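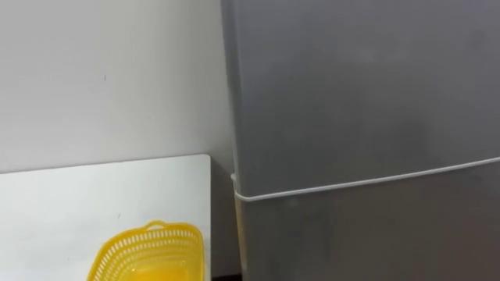 Chapter 6
Choosing a Hand, Choosing a Controller

I used to pick robot hands out of a catalogue. I'd look at the grip force, the number of joints and the price, and order the one that looked best on paper. Then I'd spend the winter finding out why it couldn't pick up a piece of fruit. If you take one habit away from this chapter, I'd like it to be this: choose the job first, write it down in plain words, and make every hand and every controller do that same job.

The job we'll use all the way through is fetching fruit from a fridge. The robot stands in front of the fridge, reaches into the upper compartment, takes hold of one piece of fruit and puts it in a basket on the table beside it. You've done it a thousand times without thinking (usually while looking for something else), and it's a lovely test because it's so fussy! The shelf limits where the wrist can go, the fruit rolls if you nudge it, and the basket has a rim you have to clear on the way in.

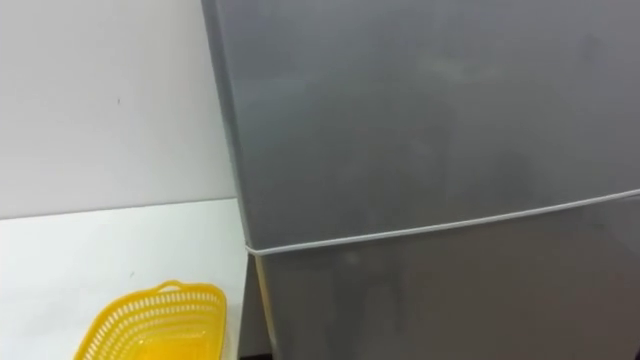

Why test in front of a fridge when a bare bench is so much easier to set up?

A bench lets the arm come in from almost any direction, so it hides problems with wrist size and elbow clearance. A fridge compartment has walls, a floor and one way in, and a bulky hand that did beautifully on the bench can run out of room before its fingers reach the fruit.

We'll compare two hands, the Flarnerier and the Likudell. Each gets paired with two controllers. The Huang controller follows a planned path and closes the fingers to a set position, and the Plornow controller keeps adjusting finger effort as contact builds up. That gives four pairings, and I ran 192 attempts with each of them. It was a lot of fruit. I'd do fewer if I were starting over, but I'd still want enough that one lucky afternoon couldn't change the ranking.

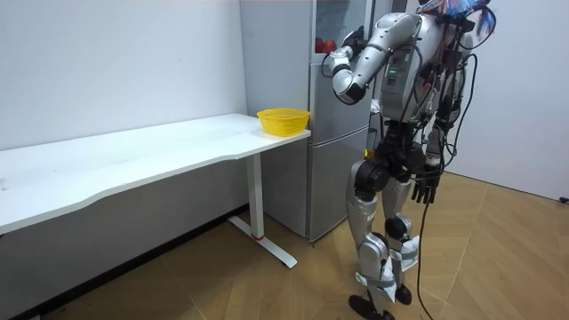 Figure 6.1 The humanoid at the fridge, right arm raised, with the basket on the desk.

Before you run anything, decide what counts as a success. Mine was simple: the fruit ends up in the basket and stays there, with no split skin. A drop on the shelf followed by a good second grasp went in its own column, and I'm glad I kept it separate - the Likudell hand did a lot of its best work on second tries, and a plain pass or fail would have hidden that completely.

Weigh the fruit too. I set my upper limit at 280 grams and left anything heavier out of the comparison. Round fruit with a firm skin is a good place to start, and pomegranates are my favourite because the little crown gives the fingers something awkward to deal with.
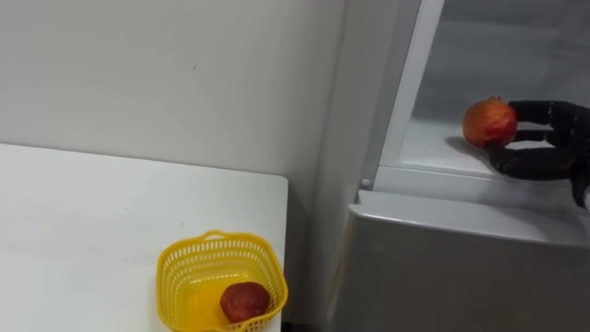
Fingertip placement matters more than squeeze, at least for round things. Press too far forward and the fruit rolls away from the palm. Press too far back and there's no room left for the thumb. Section 6.2 works through the geometry with a pencil and a ruler, so keep both handy, and Section 6.3 looks at what each controller does in the first moment after contact.

You'll also need a log sheet. Copy the one at the back of the book or make your own, with columns for hand, controller, fruit weight, starting position and result, plus a wide one for notes. Fill in the notes column as you go, even when the attempt looks dull.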